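Monday – colander runs, sink kitchen

Simulated kitchen open on the left monitor all day, arm parked off to the side of the double sink, colander in the left basin.
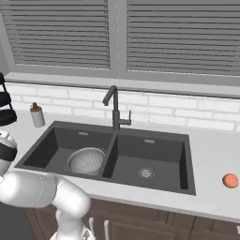 Morning

In at 8. The weekend batch was meant to be finished and it was not. The log stopped partway through Saturday night with a joint limit error and nothing after it. The job runner kept the slot open the whole time, so we paid for the machine and got no data for it. I wrote that down for Jagadeesh because he will ask.

The task is simple on paper. The arm reaches over the rim, takes the colander by its edge, lifts it out of the left basin, moves it over the divider and sets it down in the right one. We have had it working in the old kitchen since spring. The new kitchen has the dark sink and a different faucet, and the Trullell planner has not been happy since we switched.

I reloaded the last good state and ran it by hand. First attempt, the arm came in low, got the rim, lifted, and then swung straight into the faucet spout. In the simulator a hit like that should stop the run. It did not stop. The spout and the wrist passed into each other, the solver tried to push them apart, and the colander left the gripper at a speed no colander should have. It ended up under the floor. I found it by its coordinates, still falling.

Ran it again with the same seed and got the same thing. That was a relief, as the ones that only happen overnight are the ones that eat a week.

Before lunch

Tetteh Agbenyega came over and we went through the contact settings. His first guess was the colander. It has all those tiny holes, and if somebody had built the collision shape from the full mesh it would be a mess. I checked. It is a plain bowl as far as the physics is concerned, no holes at all. So it was not that.

His second guess was the faucet, and he was right. The visible faucet is fine. The collision shape under it has the base and the upright pipe and then stops. The angled part of the spout was never given one in the planner's copy of the kitchen. The simulator has it, the planner does not. So the planner sees open air above the left side of the sink and sends the arm through it, and the simulator finds a solid piece of pipe there and does what it can.

The safety stop is the part I like less. It watches contact force at the gripper pads and at the forearm. The wrist shell is not on its list. In the old kitchen the wrist never went near anything, so we never found out. Any hit on the wrist goes unreported until something downstream breaks, and on Saturday what broke was the joint limit.

Ate at my desk. Soup again.

Afternoon

Jagadeesh Kurian called at 2 about the Irnetstead demo. They want the sink task on the real arm this month and he had more or less told them yes. I said I would not put this planner on hardware until the wrist is covered by the stop. He asked if we could run it slow. Slow would help, but a slow arm that does not know it is touching something will still keep pushing. The bench over there has a metal faucet bolted to it and people stand next to it to watch.

He did not argue much. He asked for it in writing so he could forward it, and I sent four lines. I kept the falling colander out of it.

After that I did the fixes. Added a spout shape to the planner's kitchen, a capsule laid along the slope with a little extra padding. Added the wrist to the contact list. Made the runner close the job if the log goes quiet for 20 minutes, which I should have done last September when Giannakopoulos lost a batch the same way.

First run after the fixes, the planner refused to move at all. The padding was too big and the start pose counted as a collision. Trimmed it. Next run the arm went around the front of the spout, and set the colander down crooked against the divider, but down. I will take crooked.

Then I broke it on purpose. Took the spout shape out again, left the wrist check in, same seed as this morning. The arm went for the faucet, touched it, and stopped. Log entry, reason code, job closed. Did that four times with small changes to the start pose and it stopped every time. That is not enough for hardware but it is enough to go home on.

Left to do

Go through the other Sutolari kitchens and compare the planner shapes to the simulator shapes. Tetteh thinks a script can do it – overlay the two and flag whatever is missing from one side. He offered to write it and I said yes before he could change his mind.

Ask who exported the faucet, only so they can check their other parts.

Weekend batch is queued again with the new checks. I set it to send me a message if it stops, and left my phone on the loud setting.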